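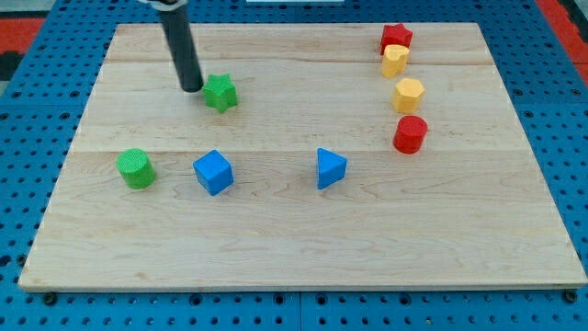
Progress on the early-years shape materials for the Marikar play library is reported below for the period since July. Work in this period covered the base boards, the block sets, surface finish and the loan packaging. The base board is now settled as a rectangle of pale maple, made up from glued strips. The seams between the strips remain visible on the finished face, one of them running across near the middle of the board, and we have decided to leave them that way. Filling them was tried on a spare board and the filler took the finish darker than the surrounding wood, so the line was more obvious after treatment than before.

Block set

The set supplied to the play library keeps to plain solids in strong single colors, including a green star, a green cylinder and a blue cube. The star is a five-pointed prism and can be stood or laid flat. Its top face has a slightly bumpy texture, which we have kept from the first samples. Sindeck offered a smooth version at the same unit price. Piyumi Uddin compared both with the toddler group and reported no difference in how long children handled them, but the textured star was easier to pick up from the board with one hand. The textured version has been specified for the reorder.

Two shapes in the same green have caused some trouble in sorting sessions. Children asked to group by color place the star and the cylinder together without difficulty. Children asked to group by shape tend to do the same thing, and session leaders have had to prompt. Iona Innes has rewritten the leader card so that color sorting comes first and shape sorting is held over to a later session. No change to the colors is proposed at this stage.

Base boards

Boards are cut and glued by Drenano and finished in our own workshop. The order was for 20 boards. Of these, 18 have been accepted. The other 2 had cupped across the width and rocked on a flat table, and Drenano has agreed to replace them at no charge. Yakubu Ojo checks each board with a straightedge on arrival and again a week after finishing. The second check was added in July and will continue.

The finish is a clear oil, two coats, rubbed down between coats. It leaves the grain readable and does not yellow the maple much. A water-based varnish was considered and set aside – it raised the grain and needed more sanding than the schedule allows.

Cleaning and wear

Blocks are wiped after each loan and washed once a month. The recessed parts of the textured faces hold crumbs and modeling clay, and a soft brush has been added to the cleaning kit. Edges on the cubes are holding up well. Boards returned from loan show light scratching near the corners, mostly from stacking, and felt sheets now go between them in storage.

Spending

Over 500 remains unspent on the materials line, mainly because the replacement boards are free of charge. We ask permission to move this to packaging. The present cartons are too shallow for a full block set on top of a board, and lids have been coming back split. Clultness has quoted for a deeper carton with a hinged lid, and Stuart Rudd has the quotation on file.

Next period

Replacement boards to be received, checked and oiled. Reorder of textured stars to be placed with Sindeck. Revised leader card to be printed and sent out with all loans. Carton order to follow once the transfer is approved. A short wear inspection of all boards in circulation will be carried out before the next report.

Gayan Gazi
Thursday, October 27, 2011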